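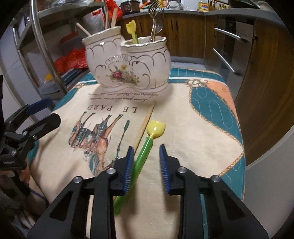
Utensil pots and cutlery: your questions

Tuesday, May 12, 2026
By Perrine Marty

Filed under: Kitchen & Table, FAQs

Do I really need more than one pot?

I'd say yes, if you've got the counter space! My favourite sort is the double one, two pots joined together, so the wooden spatulas can live in the left and the forks in the right. The white ceramic one with the rose on it is a bit fancy for some tastes (scalloped rims, gold trim, the lot) but I love it, and it looks lovely at the back of a quilted cloth.

Handles up or handles down?

Spatulas go handles up here, because I like grabbing them without looking. Plenty of you disagree — Maiara Peixoto wrote us a whole page in favour of heads up, and she does have a point about finding the right one quickly. Try it both ways for a week.

What about those little tulip sticks?

The green ones with a yellow flower on top? I keep one in with the forks, purely for cheer. Put it in last or it ends up buried.

Can chopsticks share with the forks and spoons?

They can, and a round metal holder suits them nicely. Chopsticks are tall and light, so they lean all over the place if the holder is too roomy. Pack the forks and spoons to one side and pull chopsticks straight up, one at a time, or half the spoons come along too.

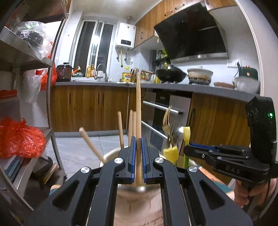

Platix Home Club — Kitchen Table Group

How often should I empty everything out?

I do mine every 3 weeks. Tip the lot onto a cloth, wash the pot, and let it dry properly before anything goes back in, especially wood.

Where's the best spot for it all?

Near the hob but out of splashing range. Oil bottles and condiments can stay on the worktop, just give them their own stretch.

I've got odd chopsticks left over. Bin them?

No, don't! They're brilliant for propping up seedlings. Bring spares along to our May swap table and somebody will have them off you.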